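## 3. Cell Setup and Upkeep

The Momuvcombe cell is used for two-handed work on small packaged goods: bringing a box into reach, holding it, and opening a hinged case. It consists of two arms at the front corners of a white tabletop, each with a parallel gripper. The layout has not changed since June. Both arms run under the Plotine controller, and all poses are stored in one shared table frame. Gripper travel is given as a percentage, where 100 is fully open.

Before each block of runs, the arms are sent to a ready pose with the fingers directed at the middle of the table. The operator places the items by hand. Orientation is left free, and an item may lie at an angle or square to the table edges (Figure 2a).
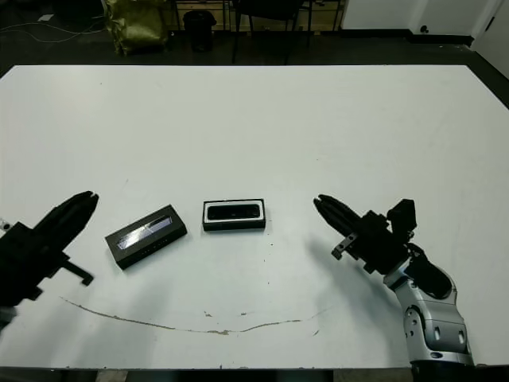
### 3.1 Finger Alignment

Finger alignment is the setting that drifts most. After 100 cycles the fingertips of either gripper can sit up to 2 mm off the stored center line. A thin case lid does not forgive an error of that size: one finger lands on the rim and the lid is pushed sideways. The alignment check is done with the wrist view. The gripper is brought nearly closed, leaving a narrow gap between the fingers, and the gap is compared with a stored reference. If it leans to one side, the finger screws are loosened, the fingers are reseated, and the screws are tightened in turn. The check is repeated with a case open on the table, so that alignment is judged at working distance (Figure 2b).

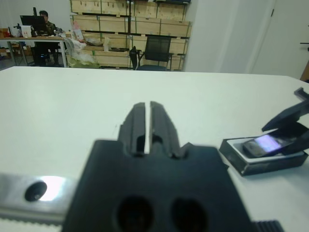
Kyu-ri Heo objected to this procedure during internal review, arguing that a visual comparison depends too much on the operator and that a gauge block between the fingers would give the same answer every time. Chang-ho Shin agreed in part, but noted that a block only tests the fingers against each other - it says nothing about where the pair sits in the table frame. Both checks are now used, the block first.

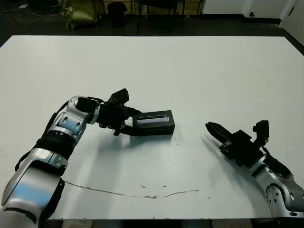 Grip force is set separately for each arm. The Hwang grippers are run at 70 percent of rated force on the holding side and lower on the opening side, where the fingers only need to catch a lid. With the left gripper closed on one end of the box and the right one standing off with its fingers together (Figure 2c), the holding force can be tuned without any load from the second arm. The force is lowered in small steps until the box slips under a light push by hand, then raised by one step and saved. The values are written to the Zomport log together with the gap reference, and both are renewed whenever a finger is replaced.

**Figure 2.** Momuvcombe cell: (a) free placement of items; (b) wrist view with an open case; (c) left gripper holding a box.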